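Home Diary Archive Links

10/08/2020

4 min read

Up too early. Coffee from the machine downstairs, which tastes of soup again. Left hand tool first on the list, the one that was dragging on Friday. Fingers closing late and not quite meeting, maybe a hair of a gap at the tips. Last week I blamed the spring. Wasn't the spring.

Took it to the bench before anybody wanted it. Backed off the knob screws one at a time, marked each with a paint dot so I'd know where it started. Two were fine. One was done up so tight the arm barely swung under its own weight, and one you could turn with a fingernail. My fault probably, did them late on Thursday with the wrong driver. Washer on the loose one had gone dished. Replaced it from the Ginport bag, only 5 left in there, must order. Ginport take forever. Write it down somewhere that isnt this diary.

Lint in the pivots as well. It's the socks. And the towels, towels are worse. Picked it out with the bent tweezers, wiped everything down, dry cloth only, no oil this time. Oil was a mistake in the summer, made a kind of grey felt in there that took me a whole afternoon to scrape off.

Put it back together. Snug, then back a quarter turn, then check the swing. Arm should fall by itself and not flop. Did that with all of them and then the first one felt wrong again so did it again. Lunch was a cheese roll standing up.

Zero next. Jellora (the little calibration thing, I refuse to call it a suite) wants closed to read 200 and I was getting 204 every time. Closed, opened, closed, 204. Reboot, 204. Swore at it a bit. Then I remembered the soft cap on the cable clip, the one that holds the lead away from the linkage. It was pushed in too far and pressing on the arm near the end of travel. Slid it back a few millimeters, ran it again, 200. Whole morning on a cable clip.

Ran 5 slow closes after that and 5 was enough, same reading all the way through. Wrote it in the log with the old reading next to it, so next time I look there first. I won't but it's written.

The other tool, the white one, is the newer Haleo body and mostly looks after itself. Wiped the grip, checked the lights came up green, checked the battery door, which has a habit. Tape on the door for now. It wants a proper latch. Third time I've written that.

After lunch onto the bed for the cloth checks. I like these better than the foam blocks, a block will forgive almost anything and a sock won't. If the tips don't meet you get a fold and then nothing. Ribbed ones hold best. Thin dress socks are horrible, they go through the gap like a letter. 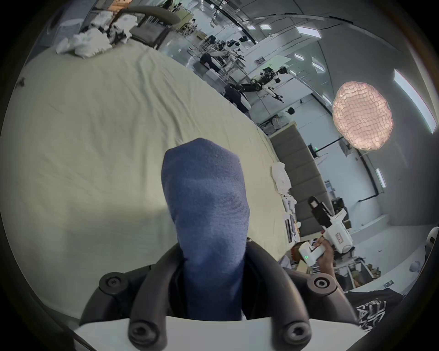
Still a bit of stiffness on opening, I think, right at the end. Could be me being fussy after staring at it all day. Going to leave it alone overnight and feel it again cold before I touch any screws. If it's stiff tommorow I'll pull the right side and look at the bushing, should be a spare in the Macapagal box under the bench, unless I used it in the spring. Pretty sure I used it in the spring.

Sheet needs a wash too, bits on it. And the bench drawer is stuck again.

Home late, rain, forgot the bread. Feet hurt. Told myself I'd do the ordering tonight, washers and a bushing and that latch, and I've opened the page at least. Washers are in the basket. Bed now.

Back to top
Copyright 2020, all entries by the author. Contact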